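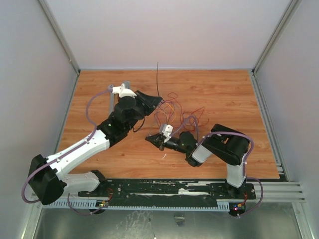 Can I train on this if my arms aren't the same as yours?

You can use the video right away, but you'll need to remap the joint values to your own arms first, and I'd collect a small set on your own bench to finish with.

Udard wire handling, data card
Posted 2024-03-15 by the Udard maintainer

So this is the two-arm set I've been building at the Forkham bench, and I'm pretty happy with it! Every episode was driven by a person through remote control, both arms at once. No scripts, no planner. There are 800 episodes in the main folder and 200 more in a folder called kong, which is the held-out split (Kong was my working name for the project and it stuck in the paths, sorry).
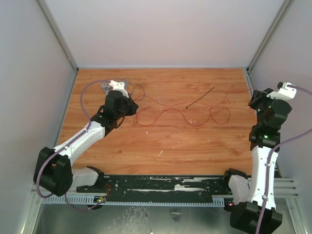 I kept the slow ones. Thin wire is a pain to pick up through a controller, and you'll find plenty of episodes where I hesitate, back off and come in again from the other side. If you want only clean grasps, filter on the "retry" column in the index. Episodes run up to 2000 steps, so check your padding before you blame the loader (I did, for a whole evening).

Things I know are wrong: the gripper values in the October batch are scaled differently from the rest, and the fix is in asby_convert.py. Run it once. Running it twice scales everything again and there's no warning yet.

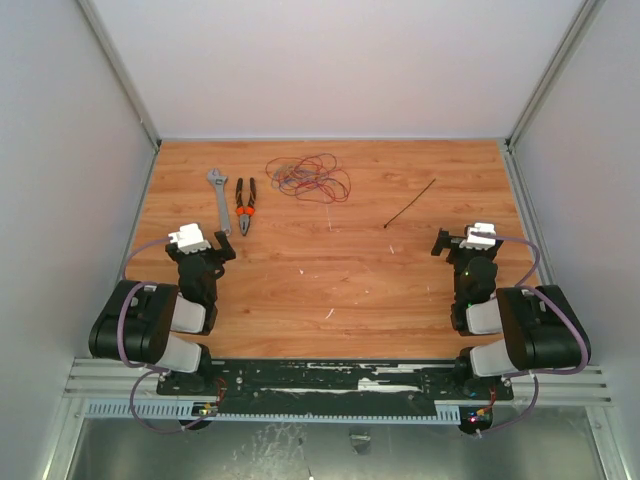 Version 2 also adds a text instruction for every episode. I typed them all myself, so the wording wanders a bit, and I left it that way on purpose. Found a bad label? Send me the episode number and I'll fix it in the next upload.

Contact: open an issue on the Udard page | © 2024 Udard | Back to top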